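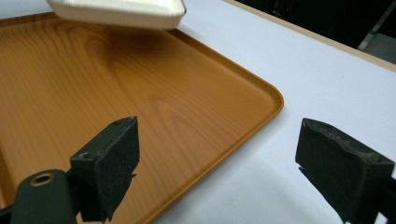
Figure 5. Serving tray with a printed wood-grain finish and a raised rim, on a white tabletop.

3.2 Surface finish and perceived age

Printed wood patterns are common on household goods, yet little work has asked how buyers judge their age. We recruited 300 adults at two shopping centers, Jornska and Bangash, and asked each to rate a set of trays, shelves and box lids on a scale from 1 to 100, where higher scores meant an older-looking item. Each person saw 11 items in random order under the same lamp. Items with a glossy surface (Figure 5 shows one such finish) were scored separately from matte items, as gloss alone is known to shift ratings of color depth.

Orange and amber tones drew higher age scores than gray or pale tones at both sites. The effect held for matte items as well, although it was weaker. Grain pattern mattered less than we expected – oval knot shapes raised the score only when the base color was already warm. Raters at Bangash used the upper end of the scale more often, and we therefore centered scores by site before fitting the model.

Two items from the Nodura line were dropped after more than 5 raters reported owning them. Removing these items did not change the order of the color groups. Results for the Drosadwood samples, which use real veneer, are given in Section 3.3.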